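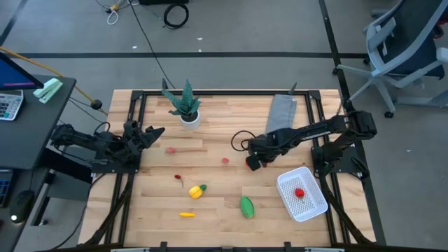 Fig. 1. Keogh bench build, top view, both arms on the side rails.

3.2 Cable routing and reach check

1. Power off both arms at the Bosta supply.
2. Bolt each base plate to its rails. Tighten in a cross pattern.
3. Leave slack at every joint - a tight cable will stall the elbow.
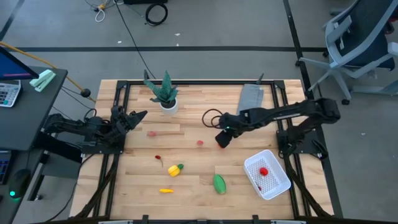

Reach is set by the position of the base plates. Slide them before changing any limits in software. With the left arm held low and the right gripper over the wood, check that no cable loop, like the one to the left of that gripper, can pass between the fingers.

4. Jog each arm to the basket and back.

CAUTION: Keep hands off the tabletop while jogging. 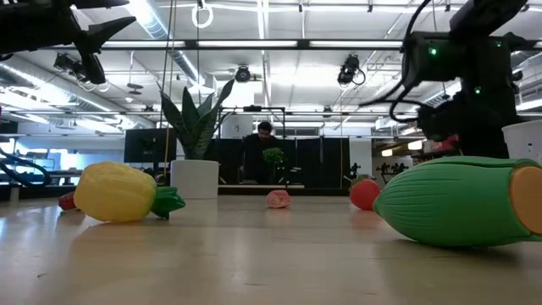
Fig. 2. Table-level view, toy food set out.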